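Home | Workshops | Jobs | Contact

Bench helper wanted – part time, starts right away

Gavel needs one more pair of hands for sorting and packing. 30 hours a week, days flexible. No experience needed, we'll show you. Small tools, household bits, pantry stuff, all goes through the same room.

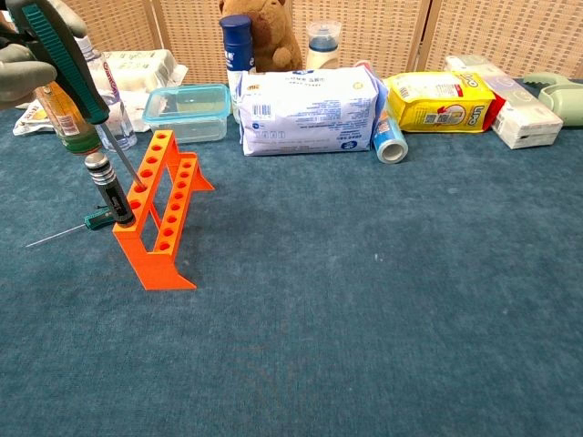 Most of the job is putting small tools back where they belong. Drivers, mostly. You'll get a tray of mixed ones and sort by size, then stand them up in an orange rack with round holes like ours, handles up, tips down. Precision ones are easy to lose on dark carpet so good eyesight helps. Up to 200 pieces on a busy day.

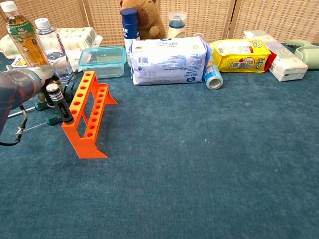 Tove Brøndum
Workroom lead, Gavel

Other half is groceries and odds and ends. Tea and water bottles, egg cartons, snack bags, the occassional teddy bear. Line them up, check labels, box them. Must be ok kneeling and lifting 40 pounds. Send a few lines about yourself by Friday, June 28, 2019 – no resume neccessary.

Comments

Zinash Demissie: Is Saturday work possible?

Degefa: Applied in May, still open to hearing back

Recent listings
Driver, Sendivholm
Stock clerk, Tredus
Evening packer, 4 shifts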